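Six links and a tray: how Parnik builds its training set

Climbing hardware is awkward stock to pick by machine. A carabiner is mostly hole, it looks different at every angle, and a gripper that closes on the wrong part of the loop pushes it sideways. Olelier, the Lallthorpe firm behind the Parnik picking system, began in January to gather examples in simulation before trusting the software with metal.

The task is simple to state: take each link off the table and put it in the tray. One example is one full attempt, with joint positions, gripper opening and the views from several virtual cameras saved together. The closest of these looks down between the fingers. 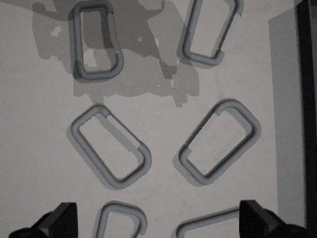 Gripper-level view, fingers open. Shadows fall across the links and the work surface.

Shadows are left in on purpose. An early set of 200 examples was rendered under flat light, and the policy trained on it took dark patches for edges as soon as the lamps were moved. The present target is 2,000 examples, with link positions and lighting drawn afresh for each one. The room stays the same.

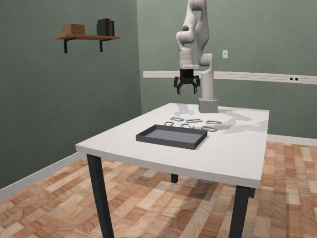 An operator drives the arm by hand controller for the first batch - 322 attempts so far - and a script called Amoah makes variations on the ones that pass review. Of those 322, 39 were thrown out, mostly for links dropped on the tray wall. Slow attempts are kept. 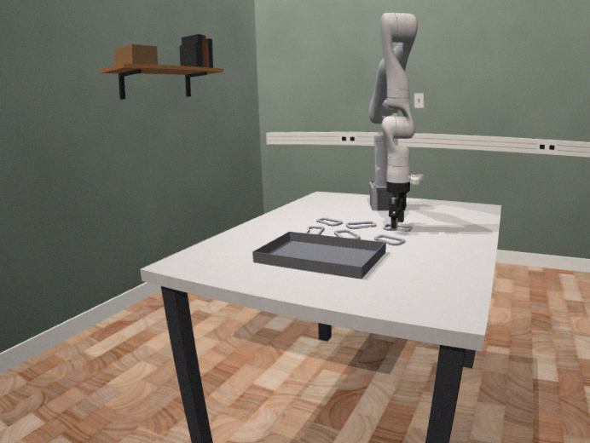 Fingertips down at a link in the back row, with the tray still empty.

Trials on a physical arm will use the same table height and the same tray.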